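Getting the smell out of your bottle lid

The water bottle drive in the Flornanside building is over, and 60 of you now carry an insulated bottle to work in place of the paper cups. The cup bill has gone down. The other result is that the kitchen on the second floor has a lot of lids sitting on the drying rack, and several readers have written in to say that theirs smell.

The lid is nearly always the cause. The body of an insulated bottle is one smooth piece inside and gives old drink very little to hold on to. A flip lid has a spout, a hinge, a gasket and a seam, and each of them keeps back a few drops after the bottle is poured out. If those drops were plain water you may not notice for a month. If they were coffee with milk, you will notice by the next afternoon.

Start by taking the lid off the bottle and opening everything on it that opens. Look for the gasket, the soft ring inside the collar. On most lids it comes out if you pinch it between two fingers until a loop stands up, then pull the loop. Don't use a knife or a fork. A small nick in the ring is enough to make the bottle leak into your bag, and replacement rings are sold for some makes and not for others. The Morkurix bottles from the drive do have a spare, taped inside the box under the cardboard flap. A good many of those went into the recycling in August along with the boxes.

Wash the ring and the lid in warm water with ordinary dish soap. For the spout you need a thin brush, the kind sold for straws or baby bottles. There are two in the mug by the sink, with green tape on the handles. Push the brush through from both sides. Go along the seam and under the latch with an old soft toothbrush.

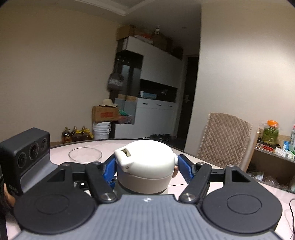
Latches like the one on the white lid were the subject of one reader's note. Annika wrote that she had washed hers every night for weeks and the smell kept coming back, until she held the latch open and ran the tap straight into the slot. Brown water came out for longer than she expected. She now does this once a week and leaves the latch up overnight. She also asked whether the dishwasher would do the same job with less trouble.

It depends on the bottle. Many lids are marked as safe for the top rack, and many of the bottles they belong to are not. Check the base of the bottle and the inside of the lid separately. Even where both are allowed, the spray in our machine doesn't reach well into a closed spout, so the lid has to go in open, and small parts need to be in the lidded basket. We have already found one gasket in the filter, and the filter is a nuisance to get at.

For a smell that stays after washing, use baking soda. Put one tablespoon in a bowl with 700 ml of warm water, drop in the lid and the ring, and weigh them down with a saucer so they stay under. Leave them for an hour or longer, then rinse well. White vinegar diluted with the same amount of water also works and is better on the chalky crust you get around a spout from hard water. Use one or the other, then rinse before you try the second. Skip bleach. The silicone can hold on to the taste, and many makers advise against it.

Drying matters as much as washing. Leave the lid off the bottle, with the spout open and the ring out, until all of it is dry to the touch. Screwing a damp lid back on at the end of the day keeps the moisture in until morning. The rack by the window dries faster than the one next to the kettle.

Some notes on the kitchen itself. The rack is cleared at 9 each morning, and anything left on it goes in the blue tub under the counter. There are 17 lids in the tub at the time of writing, most of them white and most of them from the drive, so put a mark on the inside of yours with a permanent pen. Initials are enough. Lids with no mark will be kept until the end of the month and then passed on to the Brukholm office, which has bottles without lids.

The Lo Presti coffee machine has a hot water tap on the left side. Please don't rinse lids under it. The water is hot enough to scald, and the drip tray overflows onto the counter. The sink is two steps away and there is dish soap in the cupboard below.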